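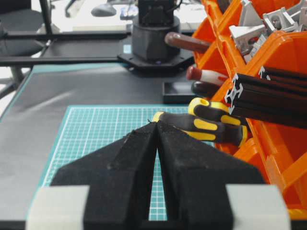
Workshop & Home | 4 min read

I own far too many screwdrivers, and until this winter I couldn't have told you where a single one of them was. They lived in a cookie tin, under the car seat, in the pocket of a coat I'd given to my brother. Then I spent 400 dollars on sorting out my workbench, and now I'm the kind of person who writes to magazines about bins.

The cutting mat came first. I'd wanted one for years (my mother had one for quilting and we were forbidden to breathe near it) and I went big, because the little ones slide around and you always end up cutting off the end of them. The grid is what sold me. I line up a strip of tape against it, I check a bracket for square, and I haven't gone looking for my ruler since March of last year, which is just as well as I think Hugo Joly still has it.

Then the bins. Bright orange, deep at the back, with a lower row of small drawers poking out in front. My rule is that anything I grab with one hand goes up top - tape, foam tape, the corner brackets, offcuts of aluminum extrusion standing on end. The brackets are just a heap and they're staying a heap! I did try sorting them by size once, at the kitchen table, and I gave up before the coffee was cold. The screwdrivers go out front with their handles toward me, over the top of the mat, so I can pick one by color without getting up.

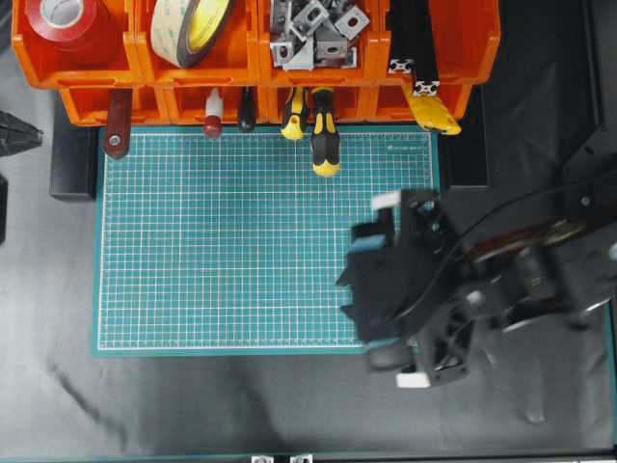 Huguette Lebrun thinks I've got it all backward, and told me so over lunch: tools belong on the wall, bins belong under the bench, and a mat that size is just asking to be used as a shelf. She's half right about the shelf. By the end of a long evening mine has a mug on it, and the mail, and whatever I was supposed to be fixing.

So I clear it before bed. It takes 2 minutes, and in the morning I get to start with all that lovely green-blue space.

Posted 06/02/2025 in Benches, Bins & Storage

More from this section
The Bristier bench, one year on
Romain Sabatier's garage has 632 labeled jars
Which tape for which job?
Small drawers, big opinions: your letters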